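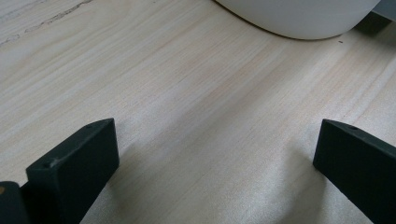
Fingers open on the wood top, white piece at the back.

January 2022, hand-held demos, bench by the window

Took over the recording from Obsa after lunch. Goal is still a clean set of pick-and-return demos with the hand-held gripper before Evelien starts the next training run. Count on the sheet was 472 when I sat down. Obsa had marked the last few as doubtful, and after replaying them I agree with two and kept the others.

Settings same as the morning. Fingers fully open at the start of each take, a short hold, then move in. Hryhorii wants the hold kept in because the Nonum exporter uses it to line up finger width with the video. I was cutting it short on my first takes and had to redo them.

Things I noticed while recording:

My approach is lower than Obsa's. I come in nearly flat to the table and he comes down from above. Both work by hand, but if we mix them without a tag the policy may well land somewhere in between and hit the rim. Added a column to the sheet, "flat" or "steep". Obsa to fill in his own from memory or from the replays.

Speed. I slow down a lot just before closing. Feven looked at the traces and said mine have a long tail where almost nothing moves. She can trim it in Dương but would prefer we didn't produce it. Tried counting under my breath, which helped a little.

Tracking dropped out on three takes, all of them when I swung the tool out to the left over bare table. The top is pale and even and I suspect there isn't much for the tracker to hold on to when nothing else is in view.

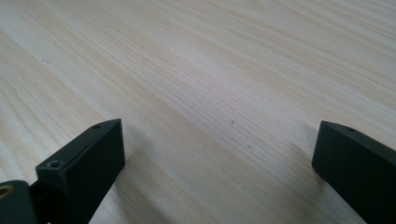 Aurélien suggested putting tape marks down, but then every demo has tape in it and the Tisden bench doesn't. I would sooner keep the swing short and leave the table as it is. If dropouts keep up we can try a patterned board on the wall behind, high enough to stay out of the wrist view for most of the motion.

Wiped the table once, still specks on it. Leaving them.

Also tried ten takes by remote control on the arm for comparison. Slower, and I overshot the grasp on four of them. The joint data is better, obviously, as there is nothing to convert afterwards. Not worth switching for this task - maybe for the lid one.

To do:
Obsa - flat/steep column
Hryhorii - check exporter on takes with the short hold, I kept two aside
Me - 100 more, steep approach only
Ask Evelien if she wants the dropout takes deleted or just flagged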